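Notebook > Home life > Sleep

Sleeping cold, and what I changed

The bedroom in the Gourlay flat faces north and the radiator under the window has two settings, off and too much. For the first winter I ran it all night and woke up with a dry throat. In September I decided to leave it off after ten and sort out the bed instead.

I started with the window. Kirsty Shearer lent me a roll of foam strip left over from her own place and I ran it down both sides of the sash. It took an evening. The draft along the floor stopped, but the one at the top is still there and I think it comes from the frame itself.

Next was the order of the layers. I used to put the heaviest thing on top, a wool blanket from my aunt. It slid off by 4 every morning. Now the wool goes in the middle with a cotton sheet under it and something light over it to hold it in place. I sleep through most nights.

I also moved the bed off the outside wall. Only by the width of my hand - there isn't room for more - but the pillow end is less cold for it. The outlet is easier to reach too.

Hot water bottles I gave up on. I had a Rirnska one that was fine for an hour and then I was lying next to a bag of cool water. Elspeth Imrie fills hers twice a night. I am not going to do that.

Washing is the part I haven't worked out. The machine here won't take the wool and the laundry on Vukgate charges by weight. I air it over the door on dry days and leave it at that. Fleece is no trouble, it goes in with the towels on cool and I hang it over the bath.

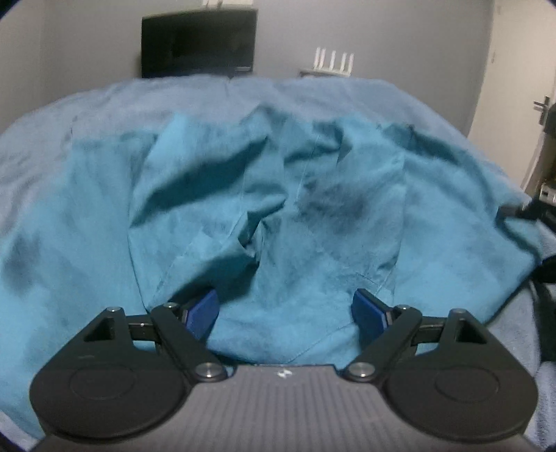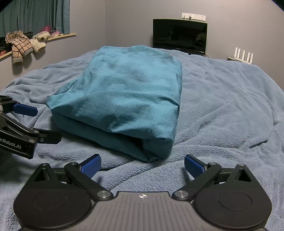
Second photo: the teal bundle on the light blue fleece.

Recent posts
Draft strip, one year on
Dridside to Gourlay on foot
Soup for a small freezer
What I keep under the bed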